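Workshop Tips: Setting Up a Robot Arm for Small Sorting Jobs

We've had an arm on the go at the Marsden shared workshop since January, and enough people have stopped by the bench with questions that I promised to write down what we've learned. Most of it has nothing to do with programming, I'm afraid (or happily, depending on how you feel about programming). It's tables, cables, baskets, tape and patience, the same things that make or break every other project in the building.

Start with the table

A light table on adjustable legs is a lovely thing for soldering and a bit of a trial for an arm. Every time the arm stops short, the top gives a little shiver, and your carefully taught positions shiver along with it. Before you do anything else, go around underneath with a wrench and snug up every bolt you can find. Then do it again after the first week of running, when you'll be surprised how many have worked themselves slack.

If your floor is uneven, and ours at Marsden slopes toward the loading door like the deck of a ship, slip thin rubber shims under the feet until the top stops rocking. Folded cardboard will do for an afternoon. It squashes down after that and you're back where you started.

Wipe the top with a barely damp cloth before each session. Grit gets under whatever you've set down and lets it creep along, a hair at a time, until your good position isn't good anymore.

Mark where things live

This is the tip I'd give if I could only give one. Once you've found a spot for your container that the arm reaches comfortably, mark it! People will move it. They'll move it to wipe the table, or to set down a coffee, and they'll put it back almost right, and almost right is worth an hour of head scratching. Little corners of masking tape work well. So does writing straight on the top with a marker, if it's a table you don't mind writing on. Try the marker on a hidden patch first and see whether rubbing alcohol takes it off. On our old bench it didn't, and the word "bolts" is there to this day.

Write the label for the people in the room, in plain words, on the side where they'll be standing.

Practice on fruit

We started on wooden blocks, as I think everybody does, and blocks are fine for about as long as it takes to get bored with them. Fruit is a much better teacher. It's round, it rolls, no two pieces are the same size, and it shows you right away if you've been squeezing too hard. Apples and oranges are a good pair, one slick and one with a bit of grip to the peel, and you can pick them up at any grocery store on the way over.

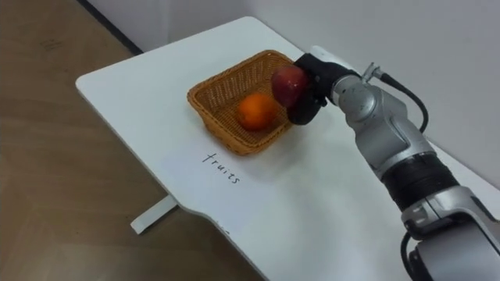 Fruit practice: the apple at the basket rim, the orange in the bottom.

Start with the softest grip your controller allows and work up in small steps. I like to lift the piece an inch, hold it there while I count slowly to five, and put it down again. If it sags or turns in the fingers, go up one step and repeat. Once it holds, stop. There's a great temptation to add a little extra for luck, and that's how you get bruised apples.

Whatever gets bruised should come out of the practice pile the same day, by the way. A soft spot changes the way the fingers close, and then you're tuning your grip to a bad apple. Ours go home for the compost. I wouldn't put practice fruit back in the kitchen bowl after it has been handled by something that lives in a workshop.

Choosing a basket

Shallow wins. Deep bins look sensible until you work out how far down the wrist has to go, and how much of the arm wants to come in after it. A low basket with sides that lean outward gives the fingers more room at the top, and you can look down into it from wherever you're standing.

Wicker is forgiving if you clip it on the way over, and it's quieter than a metal tray (the whole workshop thanked me for that one). It is light, though, and a light basket skates. Two strips of rug gripper underneath will hold it. Check the weave for loose ends and trim them with side cutters, as a stray strand will catch on anything passing by.

Set your travel height from the bottom of whatever you're carrying, and do it with the biggest piece you've got. I set mine from the fingers the first time, with a very small apple, and sent the next one straight into the rim.

Give the cables some slack

Move the arm by hand or at a crawl through its whole reach and watch the cables the entire way. You want a loose, easy loop at each place where something bends. Too tight and it tugs on the connector; too long and it snags on the elbow. Hook-and-loop straps beat zip ties while you're still fiddling, and you will be fiddling for a good long while.

We learned this one through the Skullach project, our parts sorter, which lost a plug at the wrist 2 times in one evening before we gave in and redid the whole run.

Keep a notebook by the bench

Ours is a plain spiral one on a string. Grip setting, travel height, speed, what we were picking up, what went wrong. The folks over at the Drolosthorpe workshop keep theirs in a spreadsheet and I'm sure it's tidier, but you can't flip through a spreadsheet with greasy hands. At last look we were up to 758 picks written down, with plenty of grumbling in the margins.

Before you walk away

Park the arm low and folded, clear of the table edge. Switch it off at the wall. Put the stop button back on its hook, where the next person will look for it, and leave the basket on its mark.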